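3. 資料と方法

3.1 対象とした死亡記事

本研究が扱うのは、港町ネットルサイド（Netelside）とその周辺の集落で発行されてきた週刊の地域紙に載った死亡記事、2,948件である。記事の多くは遺族が原稿を書き、葬儀社が体裁を整え、紙面の編集者が最後に字数を合わせるという三段階を経ている。つまり一つの短い文章のなかに、少なくとも三者の手が入っている。この重なりこそが死亡記事という文種の面白さであり、筆者らが長年この資料に引きつけられてきた理由でもある。

収集にあたっては、地元の葬儀社ロジヴェル（Rosivel）が保管する控え原稿を閲覧する機会を得た。控えが残っていたのは282件で、紙面に載った本文と一語ずつ突き合わせることができた。遺族の鉛筆書きの訂正がそのまま残っているものもあり、「妻に先立たれ」が「最愛の妻に先立たれ」に、さらに「妻ジョーンに先立たれ」に書き直されていく過程を追えたときの喜びは、今も忘れがたい。形容を足すか、名を足すか。字数の限られた欄では、その選択が故人の像を大きく左右する。

3.2 分節と符号化

各記事は、(1) 死亡の告知、(2) 生い立ち、(3) 職業と所属、(4) 趣味と人柄、(5) 親族の列挙、(6) 葬儀と供花の案内、という6つの部分に分けた。すべての部分を備えた記事は意外に少なく、とりわけ (4) は書かれないことが多い。一方、(5) を欠く記事はきわめてまれである。親族の列挙は、死亡記事の背骨といってよい。

符号化はリアン・トレローア（Leanne Treloar）とキャロル・ペンローズ（Carol Penrose）が独立に行い、判断の分かれた箇所は後から協議した。最も議論になったのは (3) と (4) の境目である。たとえば「四十年にわたり村の合唱団で低音を支えた」という一文は、所属の記述なのか、それとも人柄の記述なのか。トレローアは団体名があれば所属とみなす立場をとり、ペンローズは動詞に注目した。「支えた」「励ました」「笑わせた」のような動詞は、団体の話をしながら人を語っている。協議の末、こうした文には両方の符号を与えることにした。この決定のおかげで、後の分析がずいぶん豊かになったと思う。
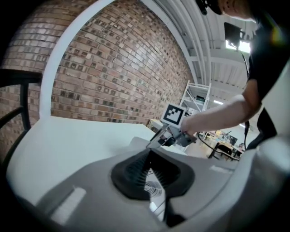 図1

親族の列挙では、なぜ生存者が先に、故人が後に書かれるのか。
控え原稿を見るかぎり、遺族の下書きでは順序がまちまちで、生存者を先に置く形は葬儀社の書式に由来する。紙面の編集者がその順序を変えた例は見つからなかった。

書式の影響はほかにもある。ロジヴェルが遺族に渡していた用紙には、配偶者、子、孫、兄弟姉妹の順に欄が設けられ、欄外に小さく「その他」とある。この「その他」に何が書かれたかを読むのは、実に楽しい作業だった。名付け子、隣家の子どもたち、かつての下宿人、毎朝ともに桟橋を歩いた友人、そして犬。猫も二度ならず登場する。紙面では犬や猫が残ることもあれば、消えることもあった。消えたものの多くは、字数が上限を超えた記事に含まれていた。

3.3 括弧の用法

英語圏の死亡記事には、子の名の後に配偶者の名を括弧で添える慣習がある。日本語の新聞の訃報に慣れた読者には見慣れない書き方であろう。この括弧は省スペースの工夫であると同時に、家族の内と外を静かに線引きする記号でもある。括弧の中の人物は、故人との続柄を直接には示されない。ところが控え原稿では、遺族がこの括弧を外し、「娘のメアリーとその夫ピーター」と書き下していた例がかなりある。紙面に移る段階で括弧が復活し、ピーターは再び括弧の中に戻される。

興味深いのは、括弧を外そうとする遺族がしばしば、嫁や婿による看病に触れていることである。最期の日々を誰が支えたのかを書きたいとき、括弧はいかにも窮屈なのだろう。ある控えでは、括弧の中の名に二重の下線が引かれ、その脇に「この人がいちばんよくしてくれた」と書き添えられていた。紙面にその一文はない。しかし括弧だけは外れている。編集者が汲み取ったのだと考えたい。

3.4 姓の扱いと呼び名

もう一つ、本資料で際立つのが呼び名である。戸籍上の名の後に括弧や引用符で愛称を添える形は広く見られるが、この地域では愛称だけで本文を通す記事も珍しくない。漁業に携わった男性にその傾向が強く、船の名がそのまま呼び名になっている場合もある。「バティスタ」（Batista）はその代表で、これは家名でも洗礼名でもなく、所有していた船の名であった。告知の一行目で船名を名乗り、以後は一度も本名が出てこない。町の読者にはそれで十分に通じたのである。

女性の場合、旧姓の示し方に時期による揺れがある。古い記事では夫の名に敬称を付けた形が先に立ち、本人の名は文の途中でようやく現れる。後の時期になると本人の名が冒頭に来て、旧姓が続く。この移り変わりは一気に起きたわけではない。同じ六月の紙面に新旧両方の形が並ぶこともあり、隣り合う二つの記事を見比べるだけで、それぞれの家の考え方が伝わってくるように思われる。

移住してきた家族の記事にも触れておきたい。イルハム（Ilham）という名の女性の記事では、遠方に暮らす親族が出身の町ごとにまとめて列挙され、続柄の語は原語のまま綴られていた。父方のおばと母方のおばを区別する語が英語にはないためであろう。葬儀社の用紙の欄にはとうてい収まらない書き方だが、控えと紙面はここでは完全に一致していた。書式が書き手に譲った貴重な例として、次節で改めて取り上げる。

3.5 資料の限界

掲載は有料であり、費用をかけなかった家、あるいはかけられなかった家の死は本資料に現れない。また、控えの残る記事はロジヴェルの扱ったものに限られ、他の葬儀社の書式がどのような順序を促していたかは確認できていない。紙面の字数の上限は1,000字であったが、これは空白と句読点を含む数え方で、適用が緩められた週もある。字数と省略の関係を論じる際には、この点に注意を払った。

なお、遺族の私的な書き込みを引用するにあたっては、連絡の取れた家族から許諾を得たうえで、本文中の人名を一部変更している。許諾の手紙に添えて、紙面では削られた一節を改めて書き送ってくださった方もあった。それらは分析の対象には含めていないが、読み手としての筆者らの目を大いに養ってくれた。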